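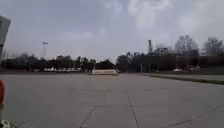 Rolter 户外行驶数据：说明文件

本数据由 Lalitari 机器人社的学生收集和整理。Rolter 是我们自己做的小型轮式车，课题是让它在开阔的水泥地上走直线，并且在到达草地边缘以前转弯。中文说明由我翻译，如果有句子不自然，请写信告诉我，我会修改。

内容

数据分成 2 个文件夹，train 和 check。全部图像超过 1000 张，每一张有对应的转向值，写在同名的文本文件里。转向值为负数表示向左，为正数表示向右。check 文件夹请不要用来训练。

场地和天气

全部图像在同一个广场收集，天空是阴的，没有明显的影子。地面是浅灰色的水泥板，板和板之间有深色的接缝。远处有树、白色的矮隔挡和一些建筑。图像比较模糊，远处的车只能看出大概的形状，所以不适合做车辆识别。

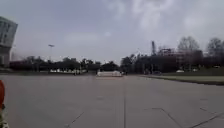
已知的问题

1. 接缝有时候被程序当作道路的边线。Zuleica Assunção 写了一个过滤的脚本，在 tools 文件夹里，但是对斜的接缝效果还不好。
2. 三月收集的前 40 张图像，转向值的时间比图像晚一点。我们保留了它们，文件名以 old 开头。
3. 没有晴天和晚上的数据。在强光下面使用模型以前，请先自己测试。

使用方法

先运行 check_names，确认图像和文本文件一一对应，然后再运行 train_line。参数保存在 config 里，一般不需要改。

维护

Raíssa Sales 负责数据，Zuleica Assunção 负责程序。课程作业和社团活动可以自由使用，请写明来源是 Lalitari 机器人社。

最后更新：2021年4月29日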